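Kitchen task notebook, spring build group
2025-05-23
Entry by Jeanie Laing. Struan Lindsay on the second keyboard.

Carried on with the condiment task for the Gatasdale student challenge. The rules still say the object has to be gripped, lifted clear, and set down inside the target without knocking anything else on the table. We have been treating "anything else" as everything, including the cup and the small bowl, until Trindmont answers our email about it.

Table layout is the one we agreed on last time, version C. Bottle on its side on the oven, cap toward the middle of the table. Plate at the back, colander on the left, fruit in the small blue bowl. Struan wanted the banana moved to the front so it would be out of the way of the wrist, but then our notes from the earlier layouts don't compare, so we left it.

Changes to the code before starting:
- approach height over the oven raised by 42 mm
- closing speed cut to half
- gripper force limit left alone
- wait of one second after closing, before the lift

The wait was my idea. With a soft object the fingers keep sinking in for a bit after the motor says it has stopped, and if we lift right away the grip reading is still moving. I'd like to replace it with a check on the reading itself, but that is for June.

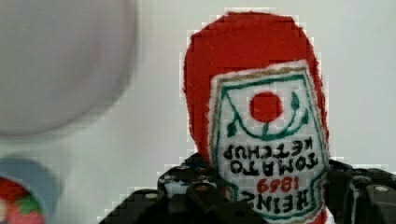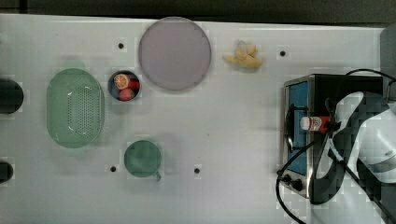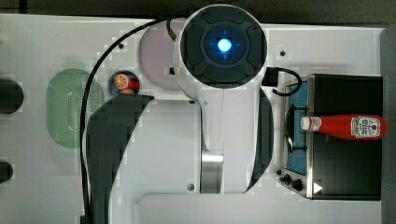

The force limit is worth writing down properly, as we have now argued over it twice. The number in the config file is 622 and it has no unit next to it. Struan thinks it is a raw motor value left over from the Gorninness starter code. I went through the starter code and found the same line with 927 in it, so somebody in the group changed it at some point and didn't log it. Please log these. For now, leave it at 622 and don't go higher on the mug until we know what the number means.

We did 31 tries at the pick, split between the two of us. I'm keeping the full list in the spreadsheet, tab "condiment", and only putting the main points in here.

Most of the bad ones were the same fault. The fingers come down a little too far toward the cap end and close on the cap and the neck, the bottle swings when it leaves the oven, and the rounded end drops. It doesn't always fall, but the place step then goes wrong because the code expects it level. Moving the grip point toward the middle of the bottle fixed this on the tries where we set it by hand. The automatic grip point is still wrong. Struan thinks the white cap gets lost against the white table, so the outline we get is only the red part plus whatever bit of the cap is in shadow. That would shift the center, though I'd expect it to shift the other way. To be looked at.

Second fault: the cable. On long moves to the left side it drags, and once it pulled the colander a short way. We stopped, put the colander back on its tape marks and ran that one again. It counts as a fail in the sheet. Struan clipped the cable higher and it was better, but the clip is a temporary one and shouldn't be trusted for the longer sequence.

Oven door was kept shut the whole session. The door task is a separate program and Baxter group has the latest copy, which we need back from them before we try the two together.

One thing to watch on shutdown. If you stop the program with the gripper closed, it stays closed, and the next start sends the arm home before opening. Open it by hand from the menu first. I forgot this once and the bottle went home with the arm.

To do:
- Struan: find out what the force number means, write the unit in the file
- Struan: proper cable clip, with enough slack for the plate position
- Jeanie: print the outline the code gets for the bottle, with and without the lamp
- Jeanie: tidy the spreadsheet, the first few rows have the columns swapped
- either: ask Trindmont again about the rule on touching other objects
- new tape for the colander marks

Saved the code as condiment_C2. Please don't edit C1, it is the one we send in if nothing better is ready.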